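Sorting out the food storage containers this afternoon. All of them. I have put this off since July and the cupboard door no longer closes, so I'm posting as I go to keep myself at it.

Starting position: one deep lower cupboard next to the stove, one drawer under it, and a bag on top of the fridge that I had forgotten about. The drawer was supposed to be for lids only. It has lids, two funnels, a roll of freezer labels and a jar opener in it.

Everything is coming out first. I tried doing this shelf by shelf last year and all I did was move the mess from the left side to the right side.

It's all out now. Bases on the table, lids on the counter by the sink. A lot of them feel sticky on the outside, the way plastic gets when it sits near a stove. They're getting washed before they get sorted, even the ones I'll end up throwing out, so I can tell what's stained and what's just greasy.

First batch is in the sink. Hot water, dish soap, a spoonful of baking soda for the tomato ones. The baking soda helps with the smell. It does very little for the orange color.

A reply asked what brands I have. Mostly Clirkia, which is the clip-lid kind, bought in two rounds a few years apart. Some Nullia that came with my old apartment. One big Albers box that holds a whole cake. The rest are takeout tubs.

The two rounds of Clirkia are the whole problem. They changed the lid shape between the first and the second, by a very small amount. A new lid will sit on an old base and look fine, and then three clips close and the fourth one won't. I have been fighting with that fourth clip for years thinking I was doing it wrong.

Test I'm using: lid on, all the clips down, turn it upside down over the sink with a little water in it. If it drips, the pair gets split up and both halves go back in the pile for another try.

First pass done. 27 lids came out of that cupboard and drawer. I have 20 bases. I knew it would be uneven but I expected it to go the other way, since I'm always lending out bases with food in them.

Clips are the next thing to check. The flap part is fine on nearly all of them. What goes is the thin strip where the flap bends. If you see a white line across that strip, it's on its way out. You can keep using it for dry stuff like rice or crackers, but I wouldn't put soup in it and carry it on a bus. I have done that.

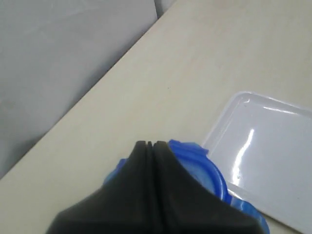

Lids with a bad clip are going in their own stack for now. I'm not throwing them out until I know which bases are left without a partner. A lid with one weak clip is still better than foil.

Gaskets next. If your lids have the rubbery ring in the groove, take it out. Use the handle of a teaspoon, not a knife. I used a knife on one of mine a while back and nicked it, and it has leaked at that spot ever since.

I will spare you the details of what was under the rings. Soak them in warm water with a little vinegar, rub them down with your fingers, lay them flat on a towel. Don't pull them to get them dry. They stretch and then they bunch up in one corner when you put them back.

Also keep each ring with its lid. I didn't do this with the first few and spent a long time working out which ring went where. They look the same size until you try to put them in.

Taking a break for coffee. The kitchen looks a lot worse than when I started.

Back. Someone asked why I don't switch to glass. I have a few glass ones and I like them for the oven and for leftovers I'm going to reheat. They're heavy to carry to work and they take up more room in the freezer. The lids on them are plastic anyway, so I'd still be doing this.

Someone else asked about the dishwasher. I put bases in the top rack. I wash lids by hand now. I used to put those in too, and I think that's what killed the clips on the older set, but I can't prove it.

Second pass. I went through the leftover lids and tried every one on every base without a partner. Got 3 more matches out of it, including one lid I was certain belonged to something I broke when I moved.

Now the throwing out. My rules, in case they're useful. Cracked base, out. Lid with two bad clips, out. Anything that still smells of onion after a wash and a night with the lid off, out. Takeout tubs, I keep a few for giving food away and the rest go.

Check the bottom for the recycling number before you put any of it in the bin. Where I live they take the tubs but not the clip lids. It may be different where you are.

The Albers box stays. I use it twice a year and it takes up half a shelf, and I'm keeping it.

Wiping out the cupboard while it's empty. There was a layer of crumbs and a bay leaf along the back edge. I'm putting down one of those ribbed Jusitex shelf liners, cut with kitchen scissors. It doesn't have to be neat, it just has to lie flat.

Putting things back. Bases are nested by shape, square with square and round with round, largest at the bottom. I'm not stacking them more than five high because past that I pull one from the middle and the rest come down.

Lids are going upright in the drawer, like files. I had an old dish rack cut down for this but it was too tall for the drawer by a hair, so I'm using two tension rods across the width. Small lids in front, big ones in back. The jar opener and the funnels now live with the measuring cups.

I thought about storing everything with its lid on so nothing gets separated. Tried it with half the set. It filled the whole cupboard right away, and the ones that had been shut up for a while smelled stale when I opened them. So, lids off.

For the two rounds of Clirkia, I put a dot of nail polish on the underside of the older lids and a matching dot on the bottom of the older bases. Dot goes with dot. No dot goes with no dot. I should have done this the week I bought the second set. Let the polish dry overnight before you wash them.

Somebody in the replies says they own 100 of these things, for a family of four, and can never find one when they need it. I believe it. I'd start by checking the fridge and the car.

Cupboard door closes. The drawer opens all the way without catching on anything. I have one bag for recycling, one for trash, and a small box of decent spare lids that I'll offer to the neighbors before I toss them.

Still to do: the freezer, where I know there are at least two more bases with chili in them. Those can wait until we eat the chili.

Last one for tonight. If anyone knows where to buy replacement gaskets for the older square Clirkia, the one-quart size, let me know. The only ones I can find are for the new shape, and they're a little too big for the groove.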